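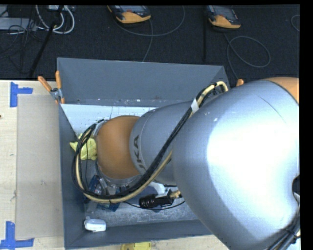
Figure 1. The arm reaching into the bin, with the cable bundle outside the links and blue tape on the table at the left.

Safe working rules for a bin-picking cell
Project report, Mamwood robotics lab
Oct 25, 2022

1. Purpose
Our group was asked to write working rules for the picking cell and check them against ISO 10218 and ISO/TS 15066. The lab had one page of rules, last changed in June, which only dealt with switching the arm on and off. It left out the bin, the table and the cables.

2. Method
We read both standards, watched other groups use the cell and logged 159 picking runs. Each run was marked against a draft checklist. The objects came from the Ellum set, which has 20 items.

3. Findings
Cables. The black and cream lines run along the outside of the arm and hang in a wide loop near the wrist. A loop like this can catch on the rim or on an object. The old page said nothing on cable slack. We now ask for a slow test move to the four corners of the bin before any program is run.

Bin position. The bin is held by spring clamps with orange handles. The handles stick out past the rim, so they have to be included in the collision model. In our log, 4 runs were stopped by hand due to a handle missing from the model.

Tape marks. Blue tape on the table gives a fixed reference. Marks should be replaced when they lift, and old ones taken off fully.

Handheld controllers. These should go on a hook outside the reach of the arm, with the cable clear of the walkway. The person running the cell keeps one in hand whenever the drives are on.

4. Checklist
Speed at 70 per cent or lower for any new program.
Clamps closed and bin tested by hand.
Cable test move done.
No hands in the bin with the drives on.
Run written in the log.

5. Limits
We only covered one cell. The Lambert gripper was not tested, and the risk assessment for the Drunberg bench is still to be done.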